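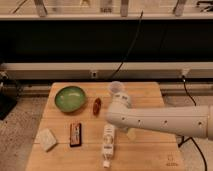

A green bowl on a pale wooden tabletop.

Cathal Hayes has been selling kitchen worktops for 11 years and he would like you to stop oiling yours.

"Or oil it, if you enjoy it," he says. "But don't do it because a leaflet told you to. Who wrote the leaflet? The people who sell the oil."

Hayes runs Kastari, a small showroom in Aldale, and I went there in May expecting to be sold something. I had my own reasons to be wary. My beech worktop came with a "lifetime" promise and went black beside the sink in its second winter. When I tell him this he asks whether I read the terms. I hadn't.

"Lifetime of the finish," he says. "And then you look up how long the finish lasts, and it's whatever they decide it is."

He is good company and he clearly likes a moan about his own trade, though I notice that the oil is still on the shelf behind him. It costs more than I pay at the hardware shop. Does he feel awkward about that?

"People ask for it. I tell them what I've told you, and they buy it anyway."

I am not sure that lets him off. Nor am I sure about his main claim, that a decent block top needs nothing more than a wipe and a light sanding when it looks tired. He bases this on the tops his customers have, and unhappy customers don't always come back to say so.

Kaisu Vuorinen thinks he is half right. She repairs wooden furniture and worktops from a unit across town and has put right a fair few of the ones Hayes has sold. "Away from the sink, fine, leave it alone," she says. "By the tap, no. Water gets into the end grain and sits there. I see the same black patch every week."

What about the hard wax finishes that are meant to last for years? She pulls a face. A tin of the Bronesen one was quoted to a customer of hers at £200, for a kitchen with 6 feet of worktop. "For that money I'd sand it and oil it for her, and fix the drawer."

On cutting straight on to the wood, which Hayes says is perfectly all right, she is blunter. "He doesn't have to fill the scratches."

I put this to Hayes by phone. He laughed and said a few marks were part of having a wooden top. Perhaps so. They are also, I found when I got home and read the small print at last, excluded from my guarantee.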